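Plernham Couples Can Now File Without a Trip to Skitness

2 min read

Married people in Plernham who would like to stop being married no longer have to drive to Skitness to say so. Since October the county's family court has taken joint divorce petitions at the Plernham annex, on the second floor above the license counter, where a number of the same couples picked up their marriage paperwork in the first place.

The new desk is open mornings only and closes at 11 sharp. It handles uncontested cases, meaning both spouses have signed the petition, the parenting plan if there are children, and a list of who gets what. Couples still fighting over the list must keep using the main courthouse, as must anyone who wants to make a speech.

Under the old arrangement, both parties had to appear in Skitness within 30 days of filing to confirm their signatures in person. The bus runs twice a day, so couples without two cars frequently made the trip together, side by side, and then waited for the same bus home. The court's own survey found this was the least popular part of the process, ahead of the fees.

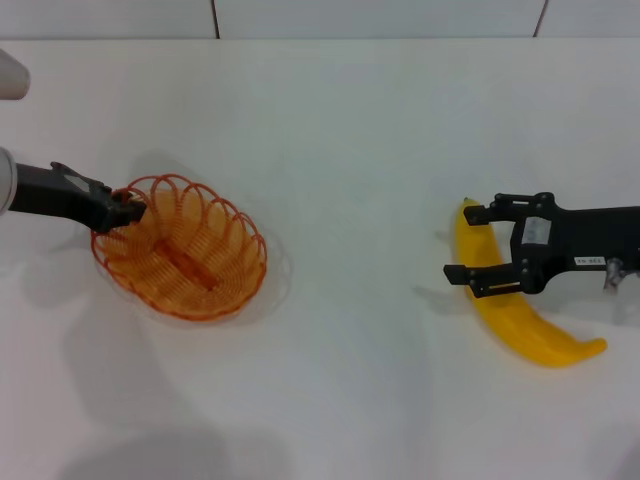 Mirjana Kos told the public meeting that the desk was welcome and overdue, but that a shorter drive would do little for people who sign away half a pension because they want the whole thing over by lunch. She asked the court to hand out a one-page sheet on retirement accounts and joint debt along with the petition, and to print it in type that a person over fifty could read.

The court said it would look into the sheet. It made no promise regarding the type.

Last year 742 joint petitions were filed countywide. The family law office of Brodar & Vasić, which has rooms across the street from the annex, said it expects the Plernham desk to be busy after the holidays, traditionally the season when people have spent a long stretch indoors with their relatives. The firm has extended its own hours and put a second chair in the waiting room – at the far end from the first.

Filing fees are unchanged. Petitions may be dropped off by either spouse, but the desk will not accept one with a missing signature, a signature in pencil, or a signature that the clerk can see being added in the hallway. Blank forms are available at both locations. Couples who change their minds before a judge signs the order may withdraw the petition at no charge, using a separate form that is kept, for now, only in Skitness.

Contact the newsroom | © All rights reserved | Back to top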